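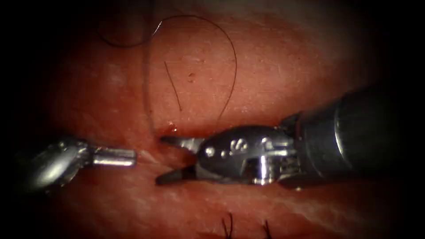

Surgical residents at Clokard Medical Center in Plesusville will start the next training year with a longer course in tissue handling, the hospital said in January. The course deals with the part of keyhole surgery that comes before any cutting or sewing: how to approach soft tissue, where to take hold of it, how hard to pull and when to let go. Much of that work is done in a small, brightly lit patch with darkness around it, where a pair of open grasping jaws can come down from one side and a smooth silver tip from the other, with only a little pink tissue between them. Residents will be expected to show they can work in that space before they move on to the next stage of training.

The new course runs for eight weeks. The old one lasted three weeks and was taught alongside knot tying and wound closure, which will now have their own sessions. It will be held in the Cantero Building, on the north side of the hospital campus, where the skills lab was moved last year from a converted records room.

The hospital said the change came out of a review of 296 training sessions. Instructors went through recordings and written feedback from the sessions and sorted the comments by type. Needle work drew the most remarks, as the department had expected. Tissue handling came second, well ahead of camera control and suturing speed.

Many of the comments were about the same few habits. Residents gripped too small a bite of tissue, or gripped it and then changed direction while still holding on. Some let one instrument rest on the surface while they paid attention to the other. Others closed the jaws before they were sure what was between them.

"These are ordinary beginner mistakes and they can be fixed," the surgery department said in a written statement. "They take practice time, and our residents were not getting enough of it early on."

Under the new schedule, residents will spend two evenings a week in the lab, starting at 5:30 p.m. The first part of the course uses soft pads and folded sheets of synthetic tissue. Residents lift a fold, hold it steady, pass it from one instrument to the other and set it back down. Instructors then check the pad for tears and pinch marks. A resident whose pad is marked repeats the exercise on a fresh one.

The later weeks use animal tissue from a food supplier in the next county. It is kept moist during the sessions, and residents are taught to allow for the shine. A wet surface throws back a lot of light, and so does polished metal, and the highlights can make it hard to judge how far a tip is from what lies under it. The course notes tell residents to look for the shadow of the instrument and watch it close up as the tip comes down.

Another section covers the choice of instrument. A grasper with textured jaws holds well but can leave a mark if it is squeezed too hard or kept in one place too long. A blunt, rounded tip does less harm when tissue only needs to be nudged aside. Residents will be asked to say which they would use, and why, before each exercise begins.

Cleaning staff from the sterile processing unit will teach one session as well. The unit asked to be included after finding that many residents had never seen a wrist joint taken through a full cleaning cycle. Small pins, slots and layered plates near the tip can trap residue, and the unit wants instruments wiped during a procedure and sent down promptly afterward. Residents will spend part of that evening at the sinks.

Part of the cost is being met by a grant from the Zedden Fund, a local charity that has paid for nursing scholarships at the hospital in the past. The grant covers supplies and evening pay for instructors. The hospital did not give the amount. It said no money had been moved from patient care, and that operating room schedules would stay as they are.

Residents in general surgery and gynecology must take the course. Those in urology may sign up if there is room, and the department is looking at whether to make it a requirement for them in the following year. Physician assistants who help in the operating room have also asked for places. The hospital said it would open a shorter version for them if enough bench time is left over.

There will be no written test. Residents will be scored on a final exercise in which a piece of tissue has to be raised, held clear of the layer beneath it and lowered again without damage. The exercise is not timed. Under the old course, residents were ranked by how fast they finished, and the review found that several instructors had objected to that in their feedback.

The lab will stay open for practice on weeknights until 9 p.m. while the course is running. Residents can book a bench through the education office on the second floor of the Cantero Building. Pads and synthetic tissue will be kept in the cabinet by the door, and users are asked to write down what they take so the supply can be restocked before the next session.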